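Learning to fold by starting at the end

1/25/22
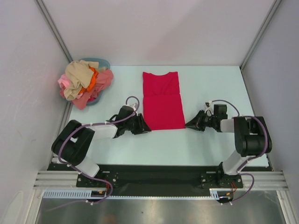
The first thing Augustina Nutsugah's group did with their new folding method was throw away the order in which people fold clothes. A person learning to fold a shirt starts with a shirt and works towards a square. The Berska project, which Nutsugah runs for the robotics firm Nultia, trains its robots on the last fold first, then the last two, and so on back to the heap in the basket. The hard part comes at the stage where a garment lies flat on the white table, like the red one with a gripper at each of its lower corners, and two arms have to agree on what to do with it. Everything before that is a matter of finding an edge. Everything after it is a matter of keeping one.

Cloth has been a sore point in robotics for a long time. A box has six faces and stays a box when it is picked up. A blouse can take any number of shapes, and most of them hide the parts a machine needs to see. The usual answer has been to record a person steering the arms through the whole job, many times over, and to train a program to copy what the person did. It works up to a point. Small errors early on lead to a garment that looks like nothing in the recordings, and from then on the program is guessing.

Nutsugah had seen that happen at her previous job, where she worked on sorting hospital linen. "You would get a lovely first fold, and the second would be a bit off, and by the third it was pushing a lump about," she says. "We kept adding more recordings of the whole thing. What we were short of was recordings of the end."

The Berska method cuts each recording into four stages: picking out, spreading, first fold and final fold. The program is trained on the final fold until it can finish from a range of slightly bad starting positions. Only then is it given the first fold, and it is marked on whether it leaves the garment in a state the final stage can deal with. Neatness as such doesn't come into it. A sleeve sticking out at an angle is fine if the next stage copes with sleeves sticking out at an angle.

Birger Öberg, who wrote most of the training code, calls this handing over. Each stage has a small scoring program attached to it, which looks at a camera view and gives a number for how likely that stage is to succeed from there. The stage before it is trained to push the number up. Öberg had expected the scoring programs to be the easy part and they took him most of a year. Early versions gave high marks to anything lying in the middle of the table, creased or not. One of them liked garments that had been pushed up against the back wall, for reasons he never got to the bottom of.

The results were put together in December. The group used 27 garments that had played no part in the training, in cotton, jersey and one or two slippery synthetics, and ran each of them several times. Starting with a garment already spread out, the robot made an acceptable fold in 93 per cent of attempts. An acceptable fold was one that Doležal, a commercial laundry that has been advising the project, would put on a shelf without redoing it. Staff there judged the folded pieces without being told which had been done by the new method and which by the old one.

Starting from the basket, things went less well. The arms often took hold of two garments at once, above all when the fabrics were alike, and the spreading stage had no good way to tell that it was holding two. Nutsugah is open about this. The group reports the figures for the spread-out start and the basket start separately, and she dislikes seeing the first quoted without the second.

There is also the matter of time. A person at Doležal folds a T-shirt in a few seconds. The robot takes far longer, and a good part of that is spent stopped, waiting for the scoring program to give its mark before the next stage begins. Öberg thinks the wait can be shortened by scoring while the arms are still moving. He has tried it on towels and it seemed to hold up. On shirts it did not, and the arms let go too soon.

One finding has been more use than the group expected. When a stage scored badly, the robot was allowed to go back one step and try again, up to 3 times. In the older approach a second attempt was nearly always worse than the first, as the program had never been shown how to recover from its own mistakes. With the stages trained backwards, second attempts came out right almost as often as first ones. Öberg puts this down to the messy starting positions used in training -- the program has seen so many poor beginnings that one more makes little difference to it.

Melico, which makes bedding, has asked whether the method would suit fitted sheets. Nutsugah has told them not yet. A fitted sheet is wider than the arms can spread, and the elastic pulls the corners back in as soon as a gripper lets go. The group plans to try pillowcases first, then duvet covers if the table can be made longer.

The next round of work is on the basket. Öberg wants a fifth stage, placed between picking out and spreading, in which the arms lift whatever they have hold of and give it a gentle shake. The recordings for it are being made now, and he does most of them himself in the mornings, before the others need the arms.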